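Wutau Romance Readers' Festival
Progress report to the Treka Fund, second quarter

Thank you for the second instalment, which landed in January and was spent with a speed that would alarm anyone who has never hired a hall. The money is doing what the application said it would, give or take the bunting.

Program
We have 30 authors confirmed, most of them writing paranormal or small-town romance, and one who describes her work as "agricultural gothic" and has asked for the late session. The opening panel, on whether the grumpy hero has had his day, is full. Its waiting list is made up largely of people who believe he hasn't.

The reading groups started on schedule. There are 7 of them, meeting fortnightly, and all have finished the first set novel except the Rason group, which finished it in a weekend and has been reading ahead ever since. We've stopped trying to prevent this. Attendance has held up through the heat, helped by the library's air conditioning and a love triangle that divided the room.

Book supply
The Liyanage Press donation came through in full, along with a good many titles we hadn't asked for. Vampires are over-represented. Large print is still short, and we've moved some of the postage line across to cover it, as your guidelines allow.

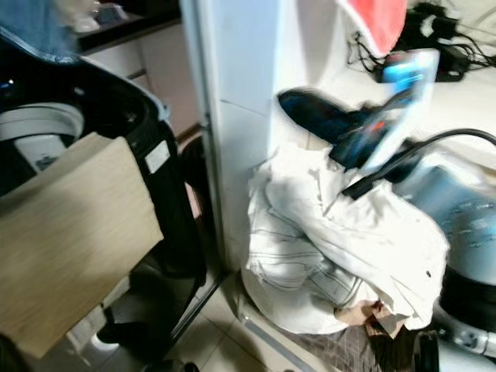 Black appliance with its top open, and a tan panel in front.

Writing workshops
Two of the planned workshops have run. The session on dialogue went well. The session on writing intimate scenes went very well, and overran until the building was locked around us – the hire invoice reflects this. Feedback forms were favourable, although several were returned as fiction.

Variations
We would like to shift the blurb-writing workshop to Sunday morning, as it currently clashes with the signing. No change to the budget is sought.

Risks
The printer has raised its quote for the program booklet. We can absorb this by dropping the colour centrefold, a decision the cover artists have taken personally. Author travel remains within budget provided everybody flies on the day they said they would.

Next quarter
Ticket sales open, the remaining workshops run, and the judges of the first-chapter prize hand over their shortlist. At last report they had agreed on the font.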